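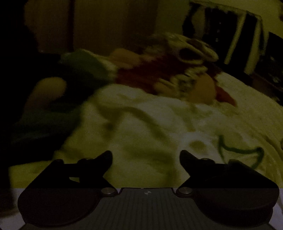 Veltdale customer review, 4 stars: bought the blanket for the guest bed and my kid took it over within the week, every stuffed animal in the house lives on it now. Wish it came in a bigger size. Otherwise no complaints.

Bigger size is in. See sizes below, the Wide is new for September.

Dustari Bed Blanket, pale
Sold by Trundeo Home
Item 535
In stock, ships from our own shelf

Soft, mid-weight, goes on top of the sheets or over a comforter. Pale with a looping green line design. No fringe, no tags down the side. Will rumple. It's that kind of blanket, don't iron it, you'll flatten the nap and it doesn't come back.

Good for: kids' beds, guest beds, daybeds, end of the couch, floor pile for reading. People keep asking if it works as a play blanket for plush toys and so on. Yes. Fuzz doesn't grab much. Velcro does grab, so watch doll shoes and anything with a hook strip.

Sizes
Crib/Toddler
Twin
Full
Wide (new). Same length as the Full, extra drop on both sides. For deep mattresses or a kid who steals covers.

Please measure the mattress depth before you order. Most of our returns on this item are Twin ordered for a Full. We will swap it but you pay the return postage.

Color
One color only in this run. We call it pale. Reads cream in daylight, more yellow under a warm bulb. If you need it to match white sheets exactly, order a swatch first, swatches are free, one per household. The gray is gone and is not coming back, the mill stopped doing that yarn. Please stop emailing about the gray.

Washing
Machine wash, 30 C or the cold setting
Regular liquid soap, no softener
Tumble low or hang over two lines
Shake it out halfway thru drying
No bleach
No dry cleaning

Sheds a little the first couple washes. Clean your lint trap. Wash alone the first time, then with whatever you want so long as it's light. Keep it away from anything red that's new, we've had pink ones sent back and can't refund those.

Stuffed toys in the same load: OK if the toy label says machine wash. Put them in a mesh bag. Older toys with glued eyes or stiff cardboard inside, sponge only, dry on a towel. Big plush holds water for ages so give it a full day before it goes back on the bed.

In the bag
1 blanket, folded
1 care card
Cloth storage bag with drawstring (Twin and up, the Crib comes in a paper band)

Goes with
Benjelloun toy basket, large. Fits at the foot of a twin bed, soft sides, no lid. Takes a decent pile of plush.
Benjelloun toy basket, small. Fine for bedside, won't take the big ones.
Dustari pillow cover, pale. Same yarn, same color, diffrent weave so it feels a bit crisper.
Order the blanket and a large basket together and shipping on the basket is free. Discount shows at checkout, not in the cart.

Shipping
Leaves us in 4 working days, usually sooner. The Wide is taking longer at the moment, roughly 9. No express on the Wide. We don't ship to PO boxes, carrier won't take them.

Returns
Unwashed, in the bag, with the card. If it's been on a bed with a pet we can't take it back, sorry. Faults are different, pulled threads or a bad hem, send us a photo and we replace it, no need to mail the old one.

Questions we get
Is it warm enough alone? Summer yes, winter no. Layer it.
Does it pill? Some, where feet go. A fabric comb takes it off.
OK for babies? Not for sleep. Fine on the floor with someone there.
Can I get just the storage bag? No.
Gift wrap? Tissue and a ribbon, tick the box in the cart. Not on the Wide, too bulky.

Store pickup at the Veltdale counter, bring your order number. Stock there is Twin and Full only, call ahead for the rest.

Page updated 23 August 2021. Prices in cart.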